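4.2 What the petition record can bear

The claim we set out to test is easy to state. Local politicians say that the online petition has made town councils answer to residents, and the vendors who sell petition software say so even more often. Earlier work has mostly taken the claim at its word. Chrysikopoulos, who built the first version of our data set, was more generous about it than we are, and the reader should know that the authors of this section did not fully agree while writing it.

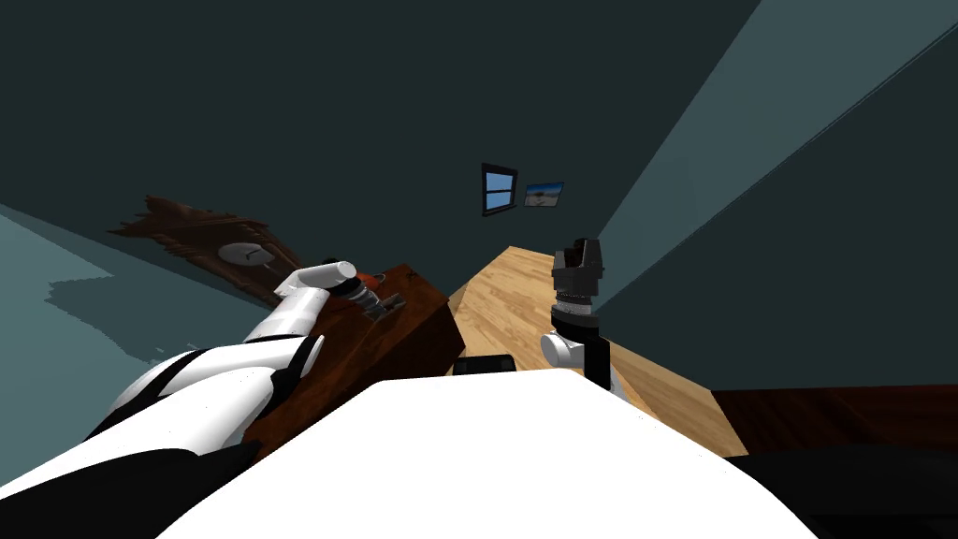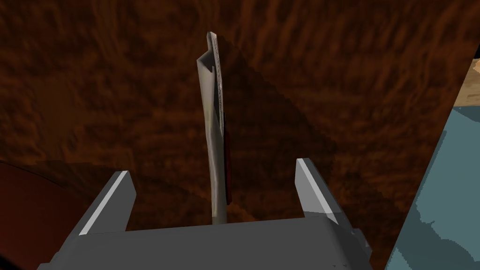 Figure 2. Two computer-rendered views, each with a robot gripper in it.

Our record covers 12 town councils and 1298 petitions filed through Estedar, the platform all of them use. A petition enters the record once it has been accepted by the clerk. Those turned away at the door are missing, and we have no good way to say how many there were. Nivar keeps a list of rejected petitions but not the text. Cornitz keeps neither. Any rate we report is therefore a rate among petitions that a council officer had already judged fit to be heard, and a council that rejects freely will look more responsive than one that lets everything in.

The platform marks each petition with one of four outcomes: answered, referred, noted, or closed. Councils like to report the share that were "answered." We do not think the word means much. In Nivar an answer is a letter signed by the department head, usually a page long. In Cornitz the same label is applied when the clerk posts a standard paragraph thanking the petitioners and pointing them to the council's current plan. Both count as one answered petition in the public figures. When we read the replies themselves, we found many that restated the petition in slightly different words and stopped there.

We tried to do better by asking whether anything changed. For each petition we looked for a later council decision – a vote, a budget line, an order, or an appointment made or withdrawn – that matched the request at least in part. Two readers did this separately and talked through the cases where they differed. It is a crude test. A council that was already going to repair a road will seem to have listened to the people who asked for the road to be repaired. In several of the Nivar cases the works order had been drafted before the petition opened, and we only learned this from meeting papers that most councils do not publish. We have left those cases in the main tables and marked them, so that others may take them out.

Petitions about people deserve separate treatment. These ask for an official to be removed, kept on, or brought back after a suspension. They draw more signatures than petitions about streets or parks, and they get nearly all of the press attention. They are also the ones where the signature count is hardest to trust. Estedar asks for a name, an email address, and a postal code, and it checks only that the email address works. Panagiotou has argued that false signatures tend to cancel out, with supporters and opponents of an official equally likely to pad the numbers. We see no reason to expect this. An official in office has staff, allies, and a mailing list. The resident who wants that official gone generally has none of these.

The Woldemariam case is often used to show that such petitions work. A deputy mayor by that name was suspended in January, a petition for her return gathered signatures quickly, and she was back at her desk within 2 weeks. Told that way, it sounds like cause and effect. The council's own minutes tell a duller story. The suspension had been made under a rule that required a hearing, the hearing had not been held, and the town attorney had advised in writing that the decision would not survive a challenge. The petition is mentioned once, under correspondence received. It may still have mattered. Council members read the newspapers, and a few of them spoke about the mood in the town. But the case cannot carry the weight that has been placed on it, and we would ask those who cite it to read the minutes first.

There is a further problem with timing. Councils tend to settle disputes over staff quickly or let them drag on until everyone has lost interest, and petitions on the slow disputes are often closed by the platform for lack of activity. A closed petition is left out of the councils' response rates. We put these back in. Doing so lowers the rate for every council in the record, and it changes the order in which they rank, which should worry anyone who has used the published ranking to award a prize or write a press release.

None of this shows that petitions are useless. We did find cases, mostly small ones, where a request was new to the council, was taken up by a named member, and led to a vote that followed its wording closely. Bus shelters, opening hours, and the placing of public notices turn up again and again. Almost no case of this kind concerned a person in office. Whether that is because the larger matters are decided elsewhere, or because our matching test misses quiet bargains, we cannot tell from these data.

The coding sheet and both readers' original marks are available on request. The version used here was fixed on 2025-06-17, and petitions whose outcome label was changed after that date keep the earlier label. Section 4.3 repeats the main comparison without Cornitz, where the labels gave us the most trouble.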